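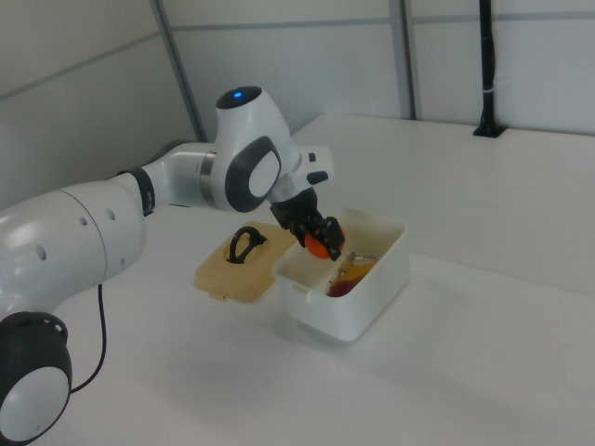 Guilan Jiang holds that a lid on a storage box is a tax on everything inside it, and that any item used more than once a week should live in the open. She put this to me in December, in reply to a note I had written on small-item storage, and she had measurements of her own household to back it up. I think she is half right, and the half she has wrong is the more useful one.

The case against lids is simple. A lidded box takes two movements to open and two to close, and the lid needs somewhere to go in the meantime. On a clear table that costs nothing. On a shelf with 25 mm of headroom it means taking the whole box down. People respond in a predictable way: the lid comes off once and stays off, usually under the box or behind it, and after a month it is lost.

What the argument leaves out is dust, stacking and the sorting of contents. An open box cannot be stacked without a shelf between layers. In my own cupboard, which is 582 mm wide and 800 mm tall, lidded boxes give four usable layers and open ones give two. Half the volume is a high price for saving a few seconds.

The choice of lid matters more than the choice between lid and no lid. A clip lid holds well in transit and is tiresome at home. A plain drop-on lid with a handle in the middle can be lifted with one hand, put down flat and replaced without looking. The handle should either fold or sit in a recess, otherwise it takes up the height the lid was meant to save. Loops are better than knobs here, as a finger goes through them even when the hand is full.

The box itself should be plain, straight-sided and white or clear inside. Small things show up against white - a metal clip at the bottom of a dark box may as well have been thrown away. It should also be filled to about a third. Zhiqiang Qian fills his to the brim and then complains that he has to tip them out to find anything. Bulky, light items such as balls are the worst offenders, because one of them hides whatever is beneath it. They should go in last and come out first, or have a box to themselves.

Jiang's weekly rule is still worth keeping for keys, scissors and tape. For the rest, I would fit a lid that lifts with one hand and leave space beside the box to put it down. A depth of 233 mm on the shelf front is enough for mine.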